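Berkard Yeoman Field Recorder for Newsrooms

Overview

The Yeoman is a two-channel audio recorder for reporters who file from outside the building. It records speech, marks passages for later quotation, and sends finished clips to the newsroom's content system over a phone connection or Wi-Fi. It replaces the earlier Yeoman Desk unit, which required a cable transfer and is no longer sold. Accessories for the Desk unit, including its foot pedal, do not fit the current model.

Recording

Both channels record at 24 bits and 48 kHz. A second copy of each channel is written at a lower level, so a raised voice at a press conference can be recovered from the safety copy if the main one clips. The two copies share a time code and are stored as one item. Reporters see a single file in the list. Producers can open the safety copy from the desk software.

Battery life is 18 hours with the screen off and the radio idle. Continuous upload shortens this considerably. The battery is replaceable without tools. The unit will hold its clock and unsent queue during a change, provided the change takes less than 60 seconds.

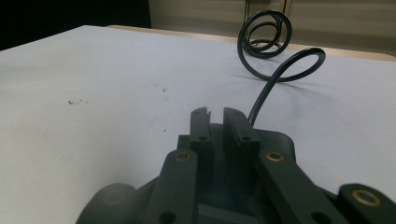 The pre-record buffer can be turned on in the Capture menu. It holds the last few seconds before the record key is pressed and adds them to the start of the file. The buffer is off by default. Some newsrooms have rules on recording before consent is given, and an administrator can lock this setting for all units on an account.

Marking and quotation

Pressing the side key during recording places a mark. A short press marks a point. A long press opens a passage, and the next short press closes it. Marks are kept in a separate index and can be edited after the fact without altering the audio. The index also logs the account name of the person who made each edit.

Exported quotes carry the source file name, the start and end times, and a checksum of the passage. If an editor trims a passage, the original times stay attached to the record. Corrections desks have asked for this more than any other feature, and in firmware 2 it applies to every export format except plain MP3.

Filing

Clips are sent in the order marked, shortest first if the connection drops below the set threshold. Interrupted transfers resume at the last confirmed block. The recorder keeps the local copy until the newsroom server has acknowledged it and the retention period set by the administrator has passed.

Connectors are supplied for Grernosum and for the Ziletti rundown system. Other systems can receive files through SFTP or a watched folder. Metadata is written both as a sidecar file and inside the WAV header.

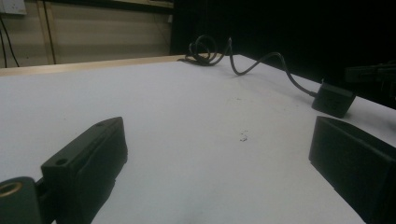 Beatriz Leitão writes that the Ziletti connector dropped accented characters from slugs until she changed the encoding field to UTF-8 on the server side, and that the setup guide should list this step. The guide has been revised. Accounts created before the revision keep their old encoding and must be changed by hand under Connectors, Advanced, Text.

Source protection

Files are encrypted on the card. The key is held in the unit and is released by a PIN or by the administrator. Location data is off by default and has to be enabled for each assignment. When it is off, nothing is written to the header, and the field is omitted entirely. Removing the card does not expose file names, which are stored in the encrypted index.

A sealed assignment can be opened only by the reporter named on it. The administrator can delete a sealed assignment but cannot play it.

Specifications

Channels: 2, plus safety copies
Inputs: combination XLR, 3.5 mm microphone
Weight: 154 g without battery
Card: microSDXC, one slot
Connections: USB-C, Wi-Fi, Bluetooth for headphones only
In the box: recorder, battery, belt clip, USB-C cable, quick start sheet

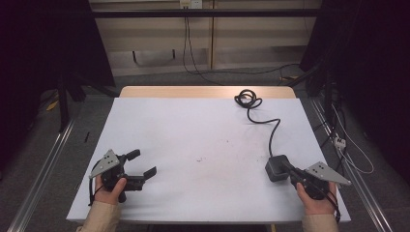 Wish the belt clip were sold separately, one customer comments, as ours was lost in the first month and the order page only offers the full accessory kit. Otherwise no complaints, and the marks line up with the transcript every time.

Reply from Berkard: The clip can be ordered through support under the spare parts form. It will be added to the accessories page in May.

Ordering

Units are sold singly or on a newsroom account. Account orders arrive with connectors and administrator settings already loaded. Loan units are available to account holders during repairs.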